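Cestby Library to screen Biwott's documentary on local voting, 17 July 2021

I'm very pleased (and a bit nervous!) to tell you that my film, The Late Count, is getting its first proper public showing at Cestby Library. Doors open at 6.30pm, it's free to get in, and there'll be tea.

The film follows three council by-elections and the people who knocked on doors for them. I started shooting it in March with one camera and a very kind sound recordist, and I came home with far more footage than I knew what to do with. One of the seats was won by 131 votes, after an evening when both camps were convinced they'd lost, and I still get a knot in my stomach watching it back.

What I really wanted to know was why so many people I grew up with don't vote in local elections, even though they'll talk for an hour about bins, buses and parking. So I asked them, mostly on doorsteps, and they were brilliant – funny, cross, sometimes both in one breath.
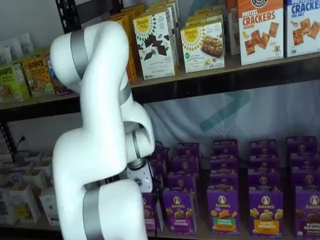
White robotic arm beside shelves of boxed snacks.

After the screening I'll be chatting with Bakari Mohamedi, who runs the Tiltari voter sign-up project and has helped 800 people get on the register. He'll bring forms and explain how postal votes work, and he's happy to take questions about ID, moving house or student addresses. We've kept a good 45 minutes for this, so please do pipe up!

The film runs for an hour and has subtitles throughout. The library has step-free access from the car park side, and the Bostura Room has a hearing loop.

Places are free but the room isn't huge, so please book at the library desk or by phone. Press are very welcome, and I can send a preview link to anyone who'd like to watch it beforehand. Please ask the desk to pass your details on to me.

Ends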